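Film Studies 2: Reading the Genre Picture
Handout for week 16 — Continuity and the domestic interior

1. Scope

These notes cover how a low-budget drama keeps interior scenes consistent across shots made out of story order. The set text is the screenplay of Tanine, with the shooting schedule printed at the back. Read both before Friday.

2. Terms

Master shot: a single take that covers the whole action of a scene, usually wide.

Coverage: all other shots of the same action, taken closer or from other positions.

Match: agreement between two shots in the position of people, the state of objects and the direction of movement. A match is judged at the cut. Two shots that are never joined do not need to match.

Story day: the day on which a scene takes place in the plot. Shooting days are numbered separately.

3. The bedroom scenes in Tanine

The screenplay places four scenes in the same bedroom, spread over three story days. The schedule puts all four on one shooting day, with the last scene first. Wardrobe and bedding therefore have to be reset between setups, and the log must give the story day for each reset. Kerr's log does this in the left column. Note that she records the bedding before the actors are called and again after the final take of each setup.

Small objects carry most of the risk. A lamp is rarely moved by accident. Cloth moves whenever someone sits down, and a fold that differs between two close shots will be seen at the cut even by viewers who could not describe it.
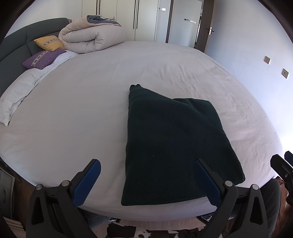
4. Errors and their weight

Sort errors by type before judging them:

a) Errors of position. An object changes place between two joined shots.
b) Errors of state. A glass is full, then half full, with no time passed.
c) Errors of time. Light or costume belongs to the wrong story day.

Type c is the most serious for plot. Types a and b mostly affect rhythm, and many editors accept them in order to keep the stronger performance. The cut of Ikuner shown in February contains two clear errors of type b in its dinner scene. Both fall on reaction shots.

5. Exercise

Choose one interior scene from Ikuner. List each cut, state whether the joined shots match, and give the error type where they do not. Use up to 16 cuts. Submit the list with a paragraph on one error you would leave in.

Iona Kerr, Film Studies — Room 1627 — Back to top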